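Menville Shared Workshop
Build a Folding Helper: Notes for Session 4
Handling cloth

Welcome back, everyone, and well done for getting through the motor wiring last time, which is the fiddliest part of the whole course (I still get the plus and minus leads backwards myself when I'm tired). From now on we're mostly on the fun side of things, and tonight we start on the part most of you signed up for, which is getting a pair of jaws to deal with clothes.

Please bring your finished jaw assembly, the small screwdriver from your kit, and one item of clothing you don't mind pinching a few hundred times. Long sleeves are good. Avoid anything with sequins or a big zipper for now, and leave the silk at home!

Why cloth is harder than blocks

In session 3 we picked up wooden blocks, and I hope you enjoyed it, because a block is a very polite object. You grab it, it comes along, and it keeps its shape the whole way. A sweater does none of this. Pull on one shoulder and the far sleeve wanders off somewhere, the hem curls under, and a fold appears that wasn't there a moment ago. Your program can't hold on to one fixed idea of the shape, so we teach by showing: you do the job by hand with the jaws, many times over, and the helper learns from your recordings.
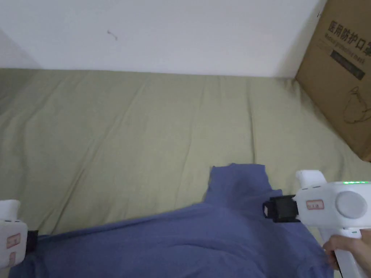

So the first thing to practice is the two-point hold. Choose two spots on the garment, close one jaw on each, and bring them apart slowly until the cloth between them just begins to straighten. Stop there. If you keep going you'll stretch the knit or pop one side loose, and on a thin shirt that happens sooner than you'd think. I like to say "shoulders first" out loud as I go, which makes me sound a bit silly but does keep my hands in order.

Setting the jaw force

Everyone's board from Hemeder arrives with the force value set at 300. That's fine for blocks and much too strong for a T-shirt. Open the settings page, change the value to 200, save, and then switch the jaw off and on again (the new number won't take until you do). Try it on a fold of your own sleeve before you try it on anything you care about. If the cloth slips out, go up in small steps, and write down where you ended up, as you'll want that number again in May when we put the arms on.

If you bought the Pascu rubber pads, fit them with the ribbed side facing inward. The plain side lets go of smooth cotton.

Where to work at home

A bed is a lovely place to practice, and so is a sofa if the cushions are firm. Pull the cover fairly flat and use a plain color that's different from your garment, so you can find the edges easily when you watch the recording back. Pets are welcome in the room but please not on the cover.

Before next session

Record the two-point hold on your own garment, then lay it down, shake it up and start again from a new position each time. Keep the fumbled ones in a separate folder; we'll go through a few together, and they're often more useful than the tidy ones. Copy everything to the Fellthorpe drive in the cupboard by the sink, in a folder with your bench number on it.

The workshop is open from 2 in the afternoon if you'd like to come early and use the big table. The kettle will be on.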